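The Second Pair of Hands at the Folding Table

Nov 27, 2018

At the Zalwood clothing returns workshop in Prirkness, the loudest sound used to be the talking. Six people stood at the tables, opened parcels, checked the garments and folded them again for sale. They talked about children, football and the price of heating. The work did not need much attention from the head, but it needed a lot from the shoulders.

Since September a part of the folding is done by a two-armed machine from the firm Tiken. The people who work beside it call it Kolev, after a bus driver who was never in a hurry. It is a fair name. A trained worker can fold 70 shirts in an hour, and Kolev is still far behind this number.

The company has promised that no one will lose a job because of the machine. Four of the workers now spend most of the shift on inspection. They look for stains, missing buttons and broken zippers, and they decide which piece can be sold and which one goes to repair. The other two prepare the garments for the arms and correct the folds that are not good enough.

Polo shirts were a subject of long discussion. The collar is stiff, the placket has buttons, and the fabric between them is soft and moves where it wants. An experienced worker feels with the fingertips when a layer has slipped. For the arms, every small wrinkle is a new situation.

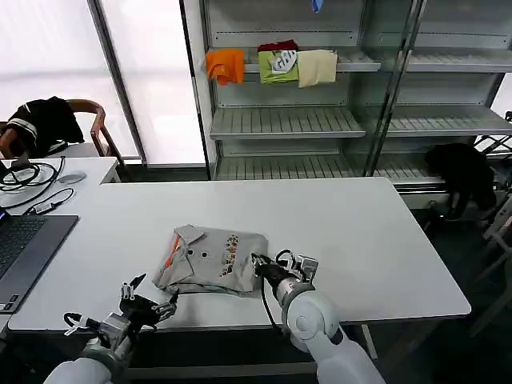

Does the machine make the work easier for the people?

It takes away a part of the repeated movement, and several workers say their wrists hurt less in the evening. At the same time they must stay more concentrated, and some of them are more tired in the head than before.

The pay is another question. Inspection is counted as skilled work in Prirkness and brings 5 percent more. The two workers who stayed with the folding did not receive this raise at first, although they had to learn how to stop the arms, start them again and report an error. After a meeting in the canteen the rule was changed.

There is less talking now. The inspection tables stand farther apart, under better lamps, and a person who is looking for a small hole in a sleeve does not like to be interrupted. One of the older workers told me that she misses the conversation more than she expected. She does not miss the folding, and at home she leaves it to her husband.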